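The case for a white bench

I have spent a good part of October thinking about a table. It is a white table in a white corner, with white panels behind it and more white panels down the right-hand side, and I have developed opinions on it that my family no longer wishes to hear.

Some background. When we moved into the Covell building, the bench we inherited was a deep brown, the brown of school cafeterias and divorce lawyers. It hid everything. You could spill on it in the morning and discover the spill with your sleeve in the afternoon. Kerubo Rotich, who shares the room with me and has better sleeves, wanted it gone. I argued for keeping it on the grounds that it was already there, which is how I have furnished most of my adult life.

Kerubo won. The new top came from Mollel, and it took 8 weeks and one very long phone call about corner seams. The first quote had an extra charge of 2,000 for "finish consultation." I wrote back to say that the finish was white and that we could consider ourselves consulted. The charge went away.

What white does to you

A white bench makes you tidy, mostly through shame. On the brown one I kept a mug of pens, two rolls of tape, a dead timer and a Plilico catalog I was using as a coaster. I moved all of it over on the first day and it looked like a yard sale in a snowfield. By evening the lot was in a drawer. I have not opened the drawer since.

It also does wonders for anything with a color in it. We use dyed water for practice, yellow and blue, and on the brown bench both came out as varieties of tea. Against white you can find the tubes from the doorway without your glasses. Josphat Nzioka came by to borrow a rack, looked at the yellow one for a while and asked if I was drinking enough.

The tubes live in a clear plastic box now, up at the left, and the rest of the top is meant to stay open for working. I had wanted the box in the middle, where I could reach it. I was told the middle is for work.

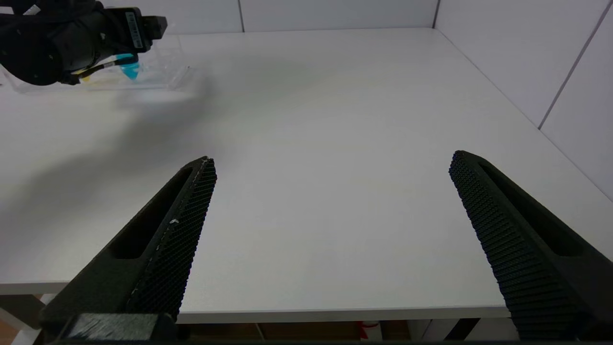
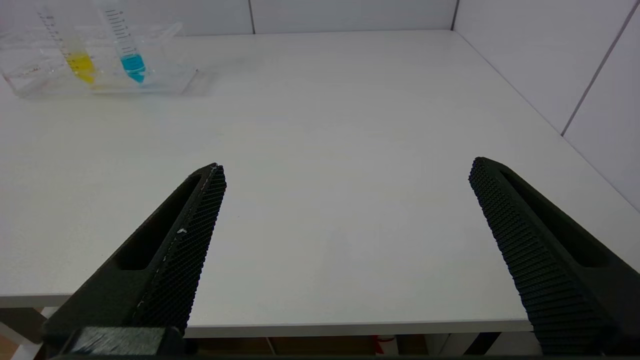

Things I still don't like

The clear box. It is a perfectly good box, but a see-through container on a white surface is a trap for the elbows, and I have walked my arm into it twice. I put a strip of tape along one side as a warning. Kerubo took it off.

The wiping. Vemow makes a spray that the Mollel people swear by, and it works if you let it sit for 20 minutes, which I do by forgetting I sprayed it.

I do miss the brown one a little. It's out in the hallway holding up the printer, and last week I put a mug down on it and felt immediately at home.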